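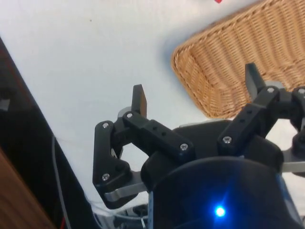 About Zarkent

Zarkent is a small company that helps people clear off tables and keep them cleared. Kitchen tables, craft tables, the desk in the spare room, the counter where the mail goes. We teach short courses in two rooms upstairs from the Amin bakery, we visit homes when the problem won't travel, and we sell a short list of woven baskets, which we will try to talk you out of buying until you've done the first part.

What we don't believe

We started out doubtful about the whole home organizing business and we still are. Most of it is shopping. Somebody has too many things, so they buy a set of matching containers, and now they have too many things plus a set of matching containers. We have walked into homes with storage bins stored inside other storage bins. The lids were in a third place.

We don't believe a tidy table makes you a calmer person. It might. We've had clients tell us so and we've had clients tell us they were exactly as cranky as before, but could now eat dinner sitting down. The second group seems to us the more reliable one.

We also don't believe in the 30-day challenge, the label maker, or folding anything into thirds that used to be folded in half.

What we do

The basic course is called One Table. It runs 8 weeks, in the evening, with a limit of 22 people because that is how many chairs fit. You pick one flat surface at home and work on that surface only. People hate this rule. They sign up wanting to do the garage, and we tell them the garage can wait, and a few ask for their money back. We give it back.

In the first week you take everything off and wipe it down. In the second week you write down what has come back and who put it there. The list usually surprises people, mostly on the question of who. After that we talk about where those things could go, and which of them have no place to go at all, and that part takes up most of the remaining evenings. It is slow and some of it is dull.

Home visits are two hours. We bring trash bags and a basket and that's the whole kit. We will not bring a van, we will not "stage" your room, and we don't take pictures of your closets for our website.

About the baskets

We use wicker in class and we sell it at the front desk. A basket on a table is a good place for the things that belong near the table and never lie flat on it: napkins, the TV remote, a half-finished scarf, mittens in season. It's a bad place for paper. Paper goes into a basket and is not seen again until tax time, and we ask everyone in the course to keep paper out of theirs. Most don't listen the first time.

Wicker has problems and you should know them before you hand over money. It snags knitwear. Crumbs get into the weave and have to be knocked out over the sink. A cheap one will start to shed at the rim within a year, and we've sold a few of those by mistake and replaced them. Our current supplier is a workshop called Jelement, and we have been happy with their rims so far. We check each delivery by running an old pair of tights around the edge. If it catches, it goes back.

We stock three sizes. The largest was a request from customers, and we aren't convinced anyone needs it. In our experience a big basket is a pile with sides.

Why white tables

Visitors to the classrooms ask about this more than anything else. Our practice tables have white tops with a matte finish, and yes, they show every speck. We went back and forth on it. The old ones were a busy wood pattern that could hide half a sandwich, and people would declare a table clear when it plainly wasn't. On white there's no arguing. The downside is that we wipe them all the time, and we would not tell you to put one in a house with small kids and markers.

How we got here

The company began as a free evening workshop in a church basement, with 26 people on folding chairs and one table up front. It was supposed to happen once. The same people came back the next month to report that their tables had filled up again, and we found that more interesting than the workshop had been. So we made it longer and started charging for it, which cut attendance and improved the results, as far as we can tell.

For a while we partnered with Vorarix, a scheduling app that sent our clients reminders to tidy up. We ended that after one spring. People tidied for the app and quit when they turned off the alerts. We may be wrong about this and the app may be fine for others.

Does it work?

For some people. More than 600 have finished the One Table course. We ask everybody how the table looks a year later, and a lot of them don't write back, so we don't publish a success rate. Anyone in this line of work who gives you one should be asked how they got it.

Coming to see us

New courses start in April and again in the fall. The rooms are open for visits in the late afternoon, before class. Use the side stairs, since the front door belongs to the bakery. You're welcome to look at the baskets, pick them up, turn them over and leave without one.

Please don't bring us your old containers. We have enough.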